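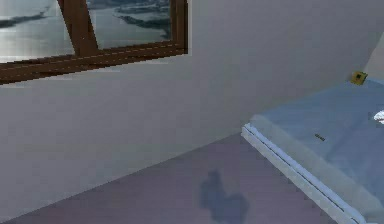
Brown window, gray wall, not much else.

So I've been sleeping badly since October and I finally decided to do something about it, and by "do something" I mean I asked everyone I know what they do and then tried all of it at once. Bad plan! I don't recommend it.

My neighbor Bernadette swears by a cold room. She keeps her window open a crack all winter and sleeps under what must be 13 pounds of quilts, and she's out like a light by ten. I tried it for 3 nights. The first two were great. On the third one the wind picked up and the blind rattled until I got out of bed and stuffed a sock behind it, and then I was wide awake thinking about whether I'd paid the water bill. (I had.)

Then there was the no-phone thing. I bought a plain little alarm clock from Whitlock, the hardware place by the post office, and left my phone charging in the kitchen. I liked that a lot more than I expected to. The clock has a tick you can hear if you lie on your left side, so now I lie on my right side. I also got through 400 pages of a library book I've been renewing since summer, a fat one about canal building that my friend Dwayne pushed on me. It's pretty good if you skip the parts about taxes.

What didn't work: the tea. I'm sorry, I know people love the tea. It tasted like a wet lawn and then I had to get up at 2 a.m. for obvious reasons. Same goes for the breathing exercise where you hold it and count. I get competitive with myself and end up more awake than when I started.

The biggest change was moving the bed. It used to be shoved up under the window, and the streetlight came in right across my pillow. I dragged it to the other side of the room one evening, scraped the floor a little, found two socks and a library card from when I lived in Midero, and slept until almost seven. I still wake up sometimes, but I roll over and go back down, and that's all I wanted.

I haven't put anything on the walls yet. My sister thinks I should paint, and she's sent me 11 different greens that all look the same to me. Maybe in the spring. For now I'm going to get some better curtains – the ones I have are from my last apartment and they're a good hand too short – and finish the canal book before the library comes after me.

If you have a curtain place you like, leave me a comment. Please don't suggest tea.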